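## Étape 3 : régler la prise des mugs

Réglez d'abord la hauteur d'approche du bras droit, étagère en place. Partez de 192 mm au-dessus du plateau, puis descendez par pas de 2 mm.
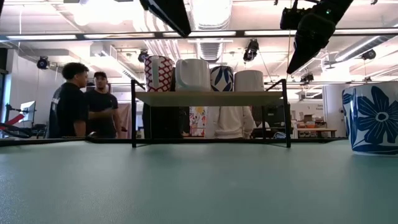
*Quatre mugs sur l'étagère, un cinquième sur la table.*

Enregistrez la pose sous `fako_03`. Reprenez ensuite avec les mugs posés sur la table : hauteur 184 mm, vitesse limitée à 17 %. Le décalage latéral se règle dans `offset_y`.
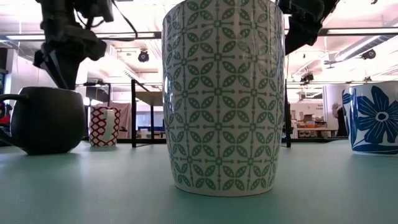
Faut-il recalibrer après un changement de doigts ?

Refaites le zéro de la pince, puis rechargez `fako_03`. Les axes du bras gardent leur calibration.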